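Recalibration on a calendar is the wrong habit for a tabletop cell. We ran the Wornidby cell that way for 16 months: every fourth week, full joint zeroing, new camera extrinsics, new tray position. It looked careful on paper. The log says otherwise.

Of 579 missed picks, most came within 2 days of a scheduled recalibration. The arm had not drifted. We had introduced the error ourselves, usually by reseating the tray a few millimeters off and then teaching the cell that the new spot was correct.

My view is that a working cell should be checked often and adjusted seldom. The check we use at Sudton takes 4 minutes. Drive the gripper down into the tray, stop short of the floor, measure the gap with a feeler gauge, write it down. If the number is inside the band, leave the zero offsets alone.
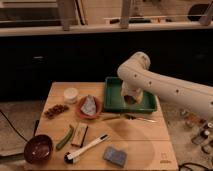
The objection is that small errors add up unseen. They do, but a daily reading shows the trend well before a monthly teardown would. Cables are a separate matter - inspect those every morning, and replace a worn one the same day. The offsets file should need a second signature.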